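Shared Table Inventory: README

Maintained by Ivana Cisternas. Last revised in July.
Questions about the item sheet go to Zulema Urrutia. Questions about the photo folders go to Hipólito Yáñez.

What this is

A record of the things kept on and around the long table at the Plarkport shared house, with photos and a plain text item sheet. We started it when four households began using the same back room for storage, mending and small painting jobs, and it became hard to tell which things were in use and which had been left behind.

The collection has 1089 photos in 14 folders. Each folder covers one arrangement of the table. When the arrangement changes in any way that matters to the item sheet, a new folder is opened. Shifting a blanket or turning a mug does not count as a change. Adding or removing a thing does.

Folder layout

photos/ has the photo folders, named for the main item on the table (blanket, jars, mending, seedlings and so on)
items.csv is the item sheet, one row per item per folder
colours.txt is the list of colour words we allow
notes/ has free text notes from whoever did the tidy
old/ is the sheet from before the colour list, kept for reference only

Columns in items.csv

folder: the folder name, lower case
item: a plain noun, singular (mug, basket, paint can)
colour: one or two words from colours.txt
material: filled in only when the person doing the sheet is sure of it
place: table, wall side, floor or shelf
owner: initials, or left blank
keep: yes, no or ask

The owner column is blank for a lot of rows. Please don't guess. A blank means no one has claimed the item yet, and it will come up again at the next tidy, which is normally a Tuesday evening.

How the sheet was filled in

Two people went through each folder separately and wrote down what they saw. Violeta Retamal then compared the two lists and settled the differences. Most of the disagreements were over colour. Dark red was entered as maroon, burgundy, brown and once as plum, and that is why colours.txt exists. Gold and yellow were the other trouble spot, especially on anything shiny or crumpled.

Where two people could not agree on what a thing was, it went in as "unknown small item" with the colour and nothing else. This is a legitimate entry. It is better than a wrong noun, and someone in the house usually recognizes the thing when the sheet is printed and stuck up by the door.

The blanket folder

This folder gave us the most rows to sort out, largely on account of the soft goods. Fleece takes up a lot of the table and changes shape every time it is touched, so two people looking at different photos would describe the same blanket as folded, heaped or spread. We now enter every blanket as "blanket" and leave its shape out of the sheet.

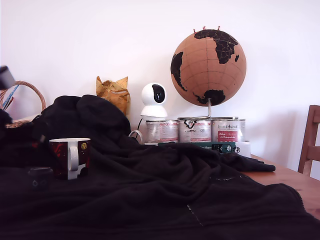 Black fleece blanket on the table, mug on top, paper bag and three cans at the back.

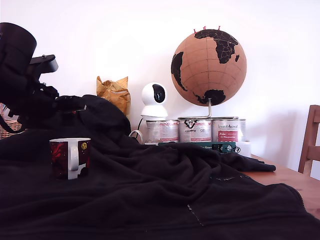

Rows for this folder, as settled:

blanket, black, fleece, table, keep yes
mug, dark red and black, ceramic, table, keep yes
basket, light brown, wicker, table, keep yes
paper bag, gold, paper, wall side, keep ask
can, three rows, metal, wall side, keep ask
camera, white, material blank, wall side, keep yes

The paper bag is marked ask because its contents have not been checked against the sheet. Amparo Lozano would like any bag of this sort emptied before it is entered, with the contents given their own rows. That is now the rule for new folders. We have not gone back and applied it to the older ones.

Cans get one row each even when they stand together, so that one can be thrown out or used up without rewriting the others. If you know the paint colour inside, put it in notes/ and leave the colour column for the outside of the can. Leftover paint goes to the depot with the rest of the household hazardous waste. Do not rinse it down the laundry sink.

The basket counts as a single item. Pens, sticks and other odds and ends inside a basket are not listed unless someone asks for them. Hipólito tried listing basket contents for one folder and the sheet more than doubled in length, with very little on it that anyone wanted to find.

Known problems

The mending folder has two rows for the same pair of scissors. They were entered once as grey and once as silver. Left in for now.

Place is vague. "Wall side" means the back strip of the table and anything standing on it, including an item that sits on top of another item. We talked about adding a column for what an item rests on and decided it was too much work for the use it would get.

Some thumbnails in the seedlings folder are rotated. The full-size files are fine.

About 200 rows still have the old colour words. They are marked with an asterisk at the end of the colour entry. If you fix one, take the asterisk off.

Labels from Valow storage tubs were typed in as item names in three of the early folders. Search for Valow and replace it with tub. The same goes for Atberg, which is the name on the shelving.

Adding to the collection

1. Photograph the table before you move anything.
2. Open a new folder if the items differ from the last one.
3. Fill in the sheet from the photos, without walking back to the table to check.
4. Have a second person do the same without seeing your rows.
5. Send both lists to Violeta.

Step 3 annoys people. We want the sheet to match what can be seen in the photos, and a list made standing at the table will include things that don't show up in them. If you want to record something that was there but hidden, use notes/.

Use and sharing

The photos and the sheet may be used by anyone in the four households for sorting, insurance lists or settling who owns what. Ask Ivana before sending a folder to anyone outside the house. Please don't post the photos publicly with names attached, as the owner initials are easy enough to work out.

Changes

Current version: colour list applied to all new rows, blanket shapes removed, paper bag rule added.
Previous version: keep column added, place column cut down from nine values to four.
First version: Zulema's handwritten list, typed up. It is in old/ and has no photos with it.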